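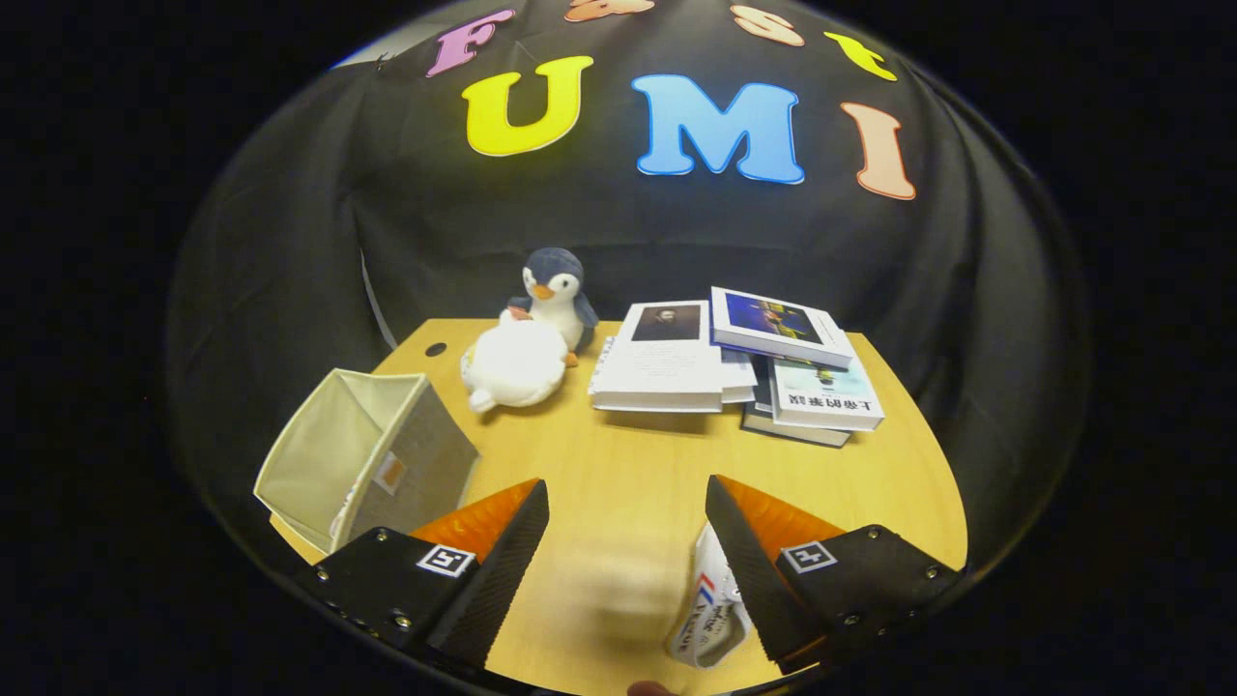 Letras de colores sobre tela negra y un pingüino de peluche en la mesa.

Preguntas frecuentes sobre el alquiler de telas y fondos
Altier, tienda y almacén de Wekumgate

¿Qué se puede alquilar?
Telas de fondo, soportes, pinzas y cuerdas. Las telas lisas las tenemos en negro, gris, crudo y verde. Las estampadas solamente se venden, no se alquilan. Las letras y los adornos tampoco están en alquiler.

¿Por cuánto tiempo es el alquiler?
El período normal es de dos días. El día de la recogida no se cuenta si usted viene por la tarde. Para períodos más largos, escríbanos antes y le hacemos un precio.

¿Tengo que dejar una fianza?
Sí. Son 30 euros para una tela sola y 100 euros para una tela con soporte. La fianza se devuelve con el mismo medio con que fue pagada, después de la revisión de la tela.

¿Cuál tejido me conviene?
Depende de la luz que usted tiene. El terciopelo Enico absorbe casi toda la luz y es bueno para fondos negros, pero pesa bastante y coge pelos de animales. La sarga MacAulay es más ligera, se cuelga fácil y brilla un poco cuando la lámpara está muy cerca. Si no ha trabajado nunca con tela, le aconsejamos la sarga.

¿Cuánto pesa la sarga?
225 gramos por metro cuadrado.

¿Puedo pegar cosas en la tela?
En las telas alquiladas se permiten alfileres finos y cinta de papel. No se permite cola, ni silicona caliente, ni grapas. En una tela comprada usted puede hacer lo que desea, naturalmente.

¿Cómo se quitan las arrugas del doblado?
Con vapor, por el lado de atrás, y con la tela ya colgada. La plancha directa deja marcas brillantes en el terciopelo que después no se van. La sarga se puede planchar a temperatura media.

¿Debo lavar la tela antes de devolverla?
No, por favor. El lavado lo hacemos nosotros y está incluido en el precio. Si hay una mancha, díganos de qué es, así elegimos el producto correcto.

¿Hacen ustedes cortes a medida?
Sí, para la venta. El dobladillo se paga aparte. Los cortes a medida no tienen devolución, salvo que el error sea nuestro.

¿Envían a domicilio?
Las compras sí. Los alquileres se recogen y se devuelven en el almacén, por la puerta lateral. Hay un lugar para aparcar durante la carga.

¿Qué pasa si devuelvo tarde?
Se cobra un día más por cada día empezado. Si nos avisa antes y la tela no está reservada por otro cliente, podemos prolongar el alquiler con el precio normal.

Página revisada el 23 de septiembre.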